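Equipment Planning Gallery: Hand-Held Gripper Tools and Household Task Sites

Published 2021-05-07
Office of Equipment Planning, Zarivside Institute

The Institute is preparing its purchase plan for household manipulation equipment for the coming budget period. The gallery on this page accompanies the written plan and is intended for department heads, laboratory managers and purchasing staff who will be asked to comment on it. Notes on cost, delivery and storage come first, followed by the view from the work site.

Scope of the purchase

The plan covers hand-held gripper tools, replacement fingers, mounting hardware and storage cases. Fixed robot arms are budgeted separately and are not discussed here. Departments that expect to share an arm with another unit should continue to use the joint request form issued in April.

Suppliers under review

Two suppliers have submitted complete offers. Tokow offers a gripper tool sold as a full kit, with spare fingers and a case included in the price. Brurnen sells the tool body and the fingers as separate items, which allows a department to order only the parts it needs but makes the order form longer. A third firm, Uçar, has been asked to quote for cases and shelving only.

Unit cost

The Tokow kit is listed at $1,701. The Brurnen body is priced lower, but the final amount depends on the number of finger sets ordered with it. Departments should compare the two offers on the basis of a complete working tool, including shipping and any adapter plates.

Replacement parts

A set of replacement fingers is listed at $229. Fingers are treated as consumable items and should be charged to the operating budget. Tool bodies are charged to the equipment budget and must be entered in the asset register on arrival. Requests that combine both on one line will be returned for correction.

Site preparation

Household sites need a budget line of their own. Bedding, cloths, boxes, packaging and small appliances are part of the working environment, and their purchase, cleaning and replacement have often been paid from general supplies. Beginning with this plan, each department should state these costs separately.

Work with fitted sheets and folded cloth

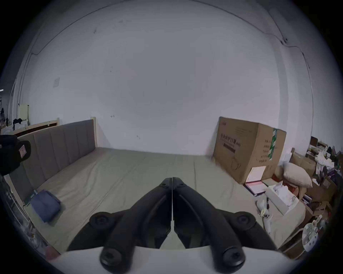 Fabric tasks call for spare linens at each site, and laundering should be entered as a recurring cost. Departments planning bed-making or folding work are asked to list the sizes of the beds to be used, the number of sheets required and the name of the laundry service under contract.

Finger material is to be stated on the request. Molded plastic fingers are covered by the replacement price given above. Other materials require a separate quotation from the supplier, and the quotation must be attached to the form.

Storage and transport

Tools moved between sites must travel in a closed case. Uçar has been asked to quote for cases that hold the tool body and one spare set of fingers. Shelving will be ordered centrally, and departments should report the wall space available to them.

Comments and requests

Written comments on the plan may be sent to the Office of Equipment Planning through the internal mail or the purchasing portal. Please give the department code, the supplier preferred and the account to be charged. Offers from Tokow and Brurnen may be read in full at the Office during normal business hours. Copies are not sent by e-mail.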